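Every guide to buying snacks in bulk says you'll save a fortune. I tried it for a shared break room and I doubt the fortune part. You can save a bit, if you do the dull work first.

Start with unit price. Ignore the big yellow tag and divide the total by the number of pieces. At Rurkance, a case "deal" came out 2 cents a bottle *higher* than the loose ones on the next shelf.

Then check the dates. A case of 700 wrapped chocolates looks cheap until you see they're best before September.

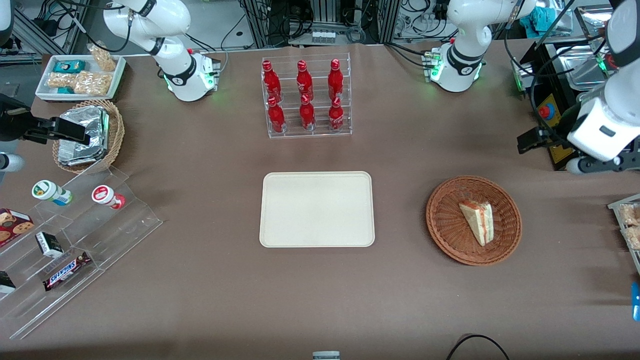
Membership fees come next. Bralturix wants its fee up front and talks a lot about "average yearly savings." Average for whom? Work out your own number:

1. Write down what you bought in the last 3 months.
2. Price the same list at the club, tax and deposit included.
3. Multiply the difference by four and subtract the fee.

If the answer is under 5 dollars, stay home.

Be careful with variety packs too. The Starkesetti one is mostly the flavor people leave behind, so count only the ones that will get eaten. And don't buy a storage rack until the second order. The first one may cure you of the whole idea.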